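인쇄 | 이메일로 보내기

주방 조작 로봇 Tosta 과제 중간 진도 보고
수신: Ostska 과제관리팀
작성: Gun-woo Heo (조작 제어 파트)
작성일: 2025년 1월 25일

1. 보고 범위

본 보고는 직전 보고 이후 발생한 파지력 이상 건과 그에 따른 일정 변경을 다룬다. 인식 모듈 진도는 Annelore Rathjen이 별도 문서로 제출한다.

2. 이상 발생 경위

가전 도어 개폐 시험 중 그리퍼가 개방 명령을 수신하고도 파지를 유지하는 현상이 발생하였다. 암은 다음 경유점으로 이동을 계속하였고, 도어 손잡이에 횡하중이 걸린 상태에서 손목 관절의 토크 제한이 작동하여 정지하였다. 인명 피해는 없었다. 시험용 오븐의 힌지 한쪽이 변형되어 교체하였다.

동일 현상은 전체 285회 시행 중 7회 기록되었다. 모두 파지 유지 시간이 13초를 넘긴 시행이며, 짧은 파지에서는 재현되지 않았다.

3. 원인 분석

Abbas Pakzad가 통신 로그를 검토한 결과, 장시간 파지 시 그리퍼 드라이버가 과열 보호 모드로 전환되면서 상태 메시지 갱신을 중단하는 것으로 확인되었다. 상위 제어기는 마지막으로 수신한 '개방 완료' 값을 유효한 것으로 처리하였다. 값의 시각 정보를 검사하지 않은 당사 측 소프트웨어 결함이다. 드라이버 공급사 Seidel에는 보호 모드 진입 시 별도 오류 코드를 송출하도록 요청하였으며 회신을 기다리고 있다.

케이블 간섭도 초기 원인 후보에 포함하였으나, 커넥터 저항 측정값이 정상 범위에 있어 제외하였다. 다만 배선 고정 방식은 개선 대상으로 남겨 둔다.
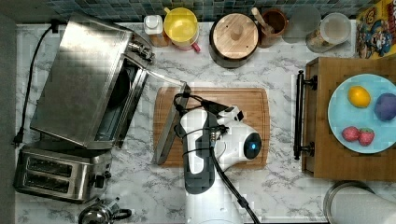

파지 해제 판정 로직은 상태 메시지 단독 판정에서 핑거 위치와 모터 전류를 함께 확인하는 방식으로 변경하였다. 두 값 중 하나라도 시각 정보가 만료되면 암 이동 명령은 차단된다. 변경 후 시험 항목에는 오븐 도어 외에 길고 얇은 금속 부재의 가장자리 파지를 추가하였다. 은색 금속 도어를 도마 왼쪽에 기울여 세우고 그 가장자리를 잡는 자세가 이에 해당한다. 이 자세에서는 해제 실패가 부재의 끌림이나 전도로 이어질 수 있어 판정 로직의 검증 조건으로 적합하다. 그리퍼 위쪽으로 고리를 이루며 넘어가는 검은 케이블은 손목 회전 시 걸림 위험이 있으므로, 고정 클립 적용 여부를 Gunther Eichhorn이 검토 중이다.

4. 안전 조치

가. 장시간 파지 시험은 수정 로직의 검증이 끝날 때까지 감속 모드에서만 수행한다.
나. 시험 중 비상정지 담당자를 2명 배치한다.
다. 토크 제한값을 하향 조정하였다. 이로 인해 무거운 도어의 개폐 성공률이 저하될 수 있으며, 영향은 다음 보고에 수치로 제시한다.

5. 일정 및 예산

수정 로직의 회귀 시험으로 인해 통합 시연은 5월로 연기를 요청한다. 힌지 교체 비용은 소모품비 내에서 처리하였다. 드라이버를 Erkodeo 제품으로 대체하는 방안은 Jörg Mühlbauer가 견적을 받고 있으며, Seidel의 회신 내용에 따라 결정한다. 대체가 필요할 경우 장비비 항목 변경 승인을 별도로 신청할 예정이다.

6. 미결 사항

- 과열 보호 모드 진입 온도의 공급사 공식 값 미확보
- 토크 제한 하향에 따른 기존 시험 결과의 재평가 범위 미정
- 케이블 고정 클립 적용 시 손목 가동 범위 재측정 필요

문의: Tosta 과제 사무국 | © 2025 Tosta 과제 | 맨 위로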